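December, 7:40 am. Second try at the Diddale glue, 400 g batch. Thinner than the Niltden stuff and it smells like old socks, but wow, it grabs fast!

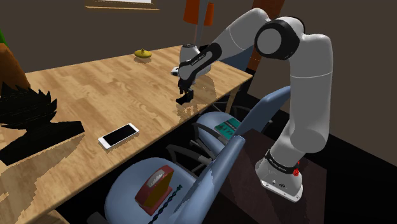

2 min read

Brushed it on the spruce offcuts and clamped them overnight - one joint slipped a hair. Less glue next time, and warm the wood first. Whitlock still owes us the fine brushes.

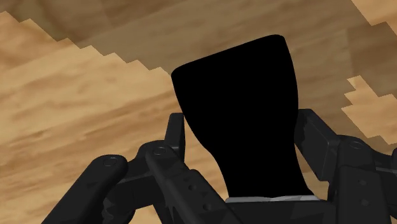

Wood grain and a black shape.

Ask Gruson about shelf life before I mix more.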